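Sorting Out a Kitchen Junk Drawer (and Keeping It Sorted)

Most kitchens have one drawer that takes everything without a home. Ours held dead batteries, takeout menus, a bike pump adapter, three kinds of tape and a key that fits no lock in the house. The method below takes one evening and costs very little.

Empty the drawer completely

Take the drawer off its runners if it lifts out. Tip the contents onto an old sheet or towel, not straight onto the table, as there will be grit, pins and crumbs. Vacuum the drawer with the crevice tool, then wipe it with warm water and a drop of dish soap. Leave it to dry with the front facing down.

Sticky patches from old tape or cough drops come off with cooking oil. Rub a little in, wait 21 minutes or so while you do the sorting, and wipe it away with a soapy cloth. Painted drawers should be tested in a back corner first.

While the drawer is out, look at the runners. Wooden runners that drag can be rubbed with a candle stub. Metal ones need the dust brushed out and nothing more, unless they squeak.

Sort by use

Put things into piles by the job they do. Tape, scissors and string go together. So do batteries, bulbs and the small flashlight. Fixing things - screws, picture hooks, wall plugs, Allen keys - make the third pile, and it is usually the largest.

Anything that belongs in another room goes in a bag by the door and leaves the kitchen the same evening. Manuals can go in a folder or be thrown out if the maker has them online. Menus can be recycled.

Batteries deserve a few minutes. Check each loose one with a tester and put tape over the ends of the 9-volt ones before storing them. They can short against keys or steel wool and get hot enough to start a fire. Used batteries go to a collection point. The hardware store on Gunham Road takes them, and most towns have something similar.

Keys should be tried in every lock you own. Those that fit get a paper tag. Those that don't can go in an envelope marked with the month (ours says October) and be thrown out a year later if no one has asked for them.

Measure before buying anything

Measure the inside of the drawer: width, depth, and height from the base to the underside of the countertop or frame. Height is the one people forget. A box that stands slightly too tall will jam the drawer shut, and getting it open again means working a ruler in through the gap.

Shoe boxes cut down to size are fine for a trial. Use them for a couple of weeks and change the layout as often as you like before paying for something sturdier. My neighbor Hugo Rey has used the same cut-down cereal boxes for years, lined with leftover shelf paper, and sees no reason to change.

If you do buy, see-through plastic is the easiest to live with. A tinted one hides some of the mess and you can still tell what is inside. 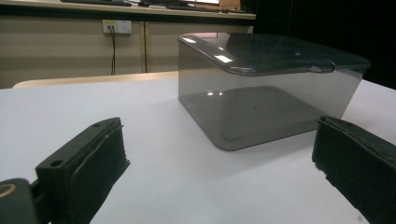 A smoky-gray storage box on a white tabletop.

Shallow boxes suit the drawer itself. Deeper ones are better on a shelf, for spare bulbs and extension cords.

Stop the boxes sliding

Boxes slide forward every time the drawer is opened. A piece of rubber shelf liner underneath will hold them. Mounting putty at the corners also works, but pick it off once a year before it hardens.

Label the front edge of each box, even the see-through ones. Masking tape and a marker will do. If the label reads "Misc.", go through that box again.

Keeping it up

Go through the drawer twice a year. We do it when the clocks change, along with the smoke alarm batteries. It takes ten minutes if nothing has been let slide.

Keep a small notepad and two working pens at the front. Test the pens when you test the batteries.

Screws under an inch long are better kept in a jar with a lid. Old spice jars are a good size, once washed and aired for a couple of days. Cumin takes longer.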